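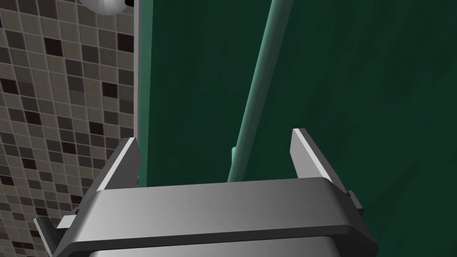 *Rendered view: gray parallel gripper, fingers apart, dark green surface beyond.*

# Zurkari fair listings

Session and exhibitor records from regional book fairs, transcribed from printed programs and saved web schedules. Each row is one scheduled item: a reading, a panel, a signing slot, a workshop or a table rental. The set holds 3000 rows from 160 programs.

Maintainer: Ibsa Yilma

## Files

| File | Contents |
|---|---|
| `sessions.csv` | one row per scheduled item |
| `programs.csv` | one row per source program |
| `people.csv` | author and moderator names as printed, with a merged ID |
| `venues.csv` | buildings and rooms |
| `changes.txt` | corrections made after first release |

All files are UTF-8 with a header row. Fields are separated by commas and quoted only when needed. Empty means the program didn't say. `none` means the program said there was none, e.g. a panel printed with "no moderator."

## Fields in `sessions.csv`

- `session_id` – stable across releases. IDs of removed rows aren't reused.
- `program_id` – joins to `programs.csv`.
- `title_printed` – exact text, including typos and stray capitals.
- `title_clean` – same title with spelling fixed and sponsor names taken out.
- `kind` – `reading`, `panel`, `signing`, `workshop`, `table` or `other`.
- `start`, `end` – local time, 24-hour. Many programs print a start only. We don't fill in the end.
- `room` – joins to `venues.csv`. Tents and outdoor stages get their own room IDs.
- `age_band` – `child`, `teen`, `adult`, `all` or empty.
- `ticketed` – `yes`, `no` or empty.
- `note` – free text from the person who typed the row.

Multi-author signings are one row each, with the authors linked through `people.csv`. Earlier drafts split them into one row per author, and this made signings look far more common than they were. If you have code written against a draft, check this first.

## How the rows were made

Programs came in three forms: folded paper schedules, stapled booklets and saved web pages. Paper was scanned flat and typed by hand. Text recognition was tried on the Seidel booklets and dropped. The two-column layout put the right-hand author list under the left-hand session, and fixing the result took longer than typing it.

Each program was typed by one person and read back by a second against the scan. Where the two disagreed, the scan was opened again and the printed form was kept, even if it was plainly wrong. Fixes go in `title_clean` only.

A sample of 200 rows was then typed again from scratch by someone who hadn't seen the first pass. Most differences were in `age_band`, where a program marks a whole room as "family" and leaves the single sessions blank. The rule is now that a room label counts for every session in that room unless the session has its own label. Rows changed under this rule have `room rule` in `note`.

Web schedules have a separate problem. Fair staff edit them during the day, so two saved copies of the same page can differ. We kept the earliest copy that lists times. Later copies are named in `programs.csv` under `other_copies` but weren't typed.

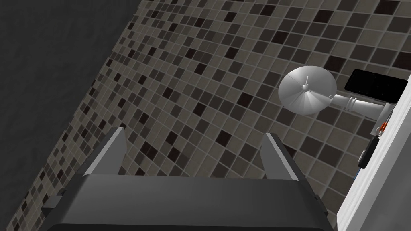
Room moves are the most common edit in those later copies, followed by dropped authors. A person who wants to study no-shows needs the later copies, and this set won't help with that.

## Names

Names are kept as printed in `name_printed`. The merged ID in `people.csv` joins spellings that we're sure belong to one author: with or without a middle initial, with or without an accent, "Dr." left off. Pen names are **not** merged with legal names, even when the program itself gives both. Two authors with the same name get separate IDs only if a program lists them side by side or the books don't fit one person. Expect a few bad merges among the children's authors.

No contact details are included. Some exhibitor lists printed phone numbers and home addresses – these were left out during typing and don't appear in `note` either.

## Coverage

The three fairs with the longest runs are Fulura, Estel and Seidel. Fulura is close to complete. Estel is missing its early programs, when the fair was a row of tables inside the library and the schedule was a sheet taped to the door. Seidel has gaps wherever a booklet lost its center pages.

The remaining programs come from one-off or short-lived fairs. Fairs with fewer than 50 rows are marked `small` in `programs.csv` and shouldn't be compared with the long runs on their own.

Almost every program is for a spring or an October fair. Summer reading days run by libraries are out of scope unless they sold table space to authors.

## Known problems

- Lunch breaks appear as sessions in part of the Seidel run, with `kind` set to `other`.
- A few start times after noon were printed without "p.m." and typed as morning. Times before 08:00 are all suspect.
- The Estel annex was renumbered. Old and new room numbers have separate venue IDs and haven't been matched.
- `ticketed` is empty for most free fairs. Empty should not be read as `no`.
- Table rentals shared by two presses are listed under the first press only.

## Use

Good for counting session types, tracking room use over a run, or finding which authors appear at more than one fair. Not suited to attendance work. Programs say what was planned, and no head counts were collected.

## Corrections

Send the `session_id`, the field, and the text as printed. A scan or photo of the page helps. Corrections are batched and handled on Monday; accepted ones are listed in `changes.txt` with the old value next to the new one.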